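Collecting Cloth-Handling Demonstrations with a Hand-Held Gripper

Vesstead Laboratory Guides
Manipulation Methods Series, Guide 4
Last revised in October

Purpose of this guide

This guide sets out the procedure used at Vesstead for recording demonstrations of cloth handling with a hand-held gripper and for preparing those recordings for policy training. It is intended for new operators and for partner groups who wish to reproduce the Watkins cloth set. Readers are assumed to have completed the general safety briefing and to have a working account on the Aresard processing server.

The procedure covers a single skill: picking up a small cleaning cloth from a flat surface, lifting it clear, and placing it in a target area. Folding is treated in a separate guide.

Background

Cloth is difficult for a learned policy because it has no fixed shape. A grasp that works on a flat cloth may fail on a bunched one, and the same cloth seldom lands the same way twice. In early trials, operators tended to reset the cloth to a tidy starting position before each recording. The policies trained on those recordings did well on tidy cloths and poorly on everything else.

The present method addresses this by varying the starting state on purpose and by keeping the operator's motion as plain as possible. The wrist view is the only image input to the policy, so the quality of that view matters a great deal.

Before you begin

Reserve the recording area for at least half a day. Collect the following items and check them against the session sheet:

One hand-held gripper with its camera, fully charged
One spare battery
The cloth kit, stored in the Gundevex cabinet
The calibration board
A printed list of starting states
A blank session sheet

Inspect the gripper fingers under a bright light. Lint collects between the fingers and changes how tightly they close on thin fabric. Remove it with a dry brush. Do not use solvent on the finger pads.

Wipe the lens with a clean lens tissue. The cloths from the kit are not to be used for this, even when new.

Step 1. Calibrate the gripper

Place the calibration board flat on the work surface and record one slow pass over it, keeping the board in view throughout. Then open and close the gripper fully, five times, at a steady pace. The processing software uses this second recording to set the limits of the finger opening.

Calibrate again after any battery change. A change of battery can shift the housing slightly, and the error does not show up until training.

Step 2. Map the space

Record one mapping pass of the room before any demonstrations. Move the gripper slowly through the full working volume, tilting it up, down and to each side. Avoid quick turns. The mapping pass should include fixed features at several distances, such as wall edges, ceiling fixtures and bench corners, so that later recordings can be located against them.

If furniture or large equipment is moved during the session, record a new mapping pass and start a new session number. People may walk through the background during recording. Persons standing close to the operator for long periods should be asked to step back, as they hide the features on which tracking depends.

Step 3. Set the starting state

The printed list gives 16 starting states for the cloth. They range from flat and square to the work surface, through single and double folds, to fully bunched. Take the states in the order printed. The order has been shuffled in advance, and operators should not rearrange it for convenience.

To produce a bunched state, gather the cloth in one hand, lift it to elbow height and let it fall. Accept whatever shape results. If the cloth lands outside the marked area, drop it again. Do not straighten it by hand.

Step 4. Record the demonstration

Hold the gripper above the cloth with the fingers open and start the recording. Pause for one full second. Approach from above, choosing a raised fold where there is one and a point near the center where there is none. Close the fingers in one motion, then lift straight up until the whole cloth is clear of the surface.

Hold the lift for one second before moving toward the target. During the hold, look at how the cloth sits in the fingers. The grasp should take in enough fabric that the folds stand up on their own, with the loose corners free to hang where they will.

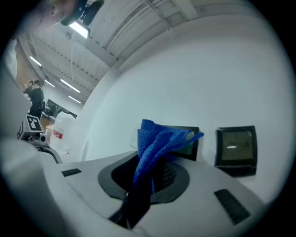 Move to the target area at an even speed, lower the cloth until it touches the surface, and open the fingers. Withdraw upward and stop the recording once the gripper is at its starting height.

Failed grasps should be kept if the operator recovers within the same recording. A second attempt teaches the policy what to do when the first one slips. Recordings in which the cloth falls and is abandoned are marked with an F on the session sheet and left out of training.

Step 5. Review and upload

Review every tenth recording on the bench monitor before continuing. Check that the fingertips are visible during the approach and that the image is sharp. If motion blur is present, slow down and repeat the last group.

At the end of the session, upload all files to the Aresard server along with the completed session sheet. The server rejects any recording for which tracking was lost. A loss rate above one in ten usually points to a poor mapping pass, and the session should be repeated in full.

How much data is needed

The Watkins set contains 300 accepted demonstrations. In our tests, a policy trained on the full set completed 19 of 20 trials from starting states on the list. Results were weaker for cloths of a different size – the policy often lowered the gripper too far and pressed the fabric flat before closing. Adding recordings with a second cloth size is the recommended next step for groups that need wider coverage.

Common problems

Fingers close but the cloth slips out: check for lint, then repeat the opening and closing recording from Step 1.

Tracking drops near the end of the lift: the cloth may be hiding too much of the view. Grasp closer to the top of the fold.

Policy hesitates above the cloth: review the recordings for long pauses before the grasp. Pauses of more than one second should be trimmed.

Session sheets should be kept with the cloth kit until the upload has been confirmed.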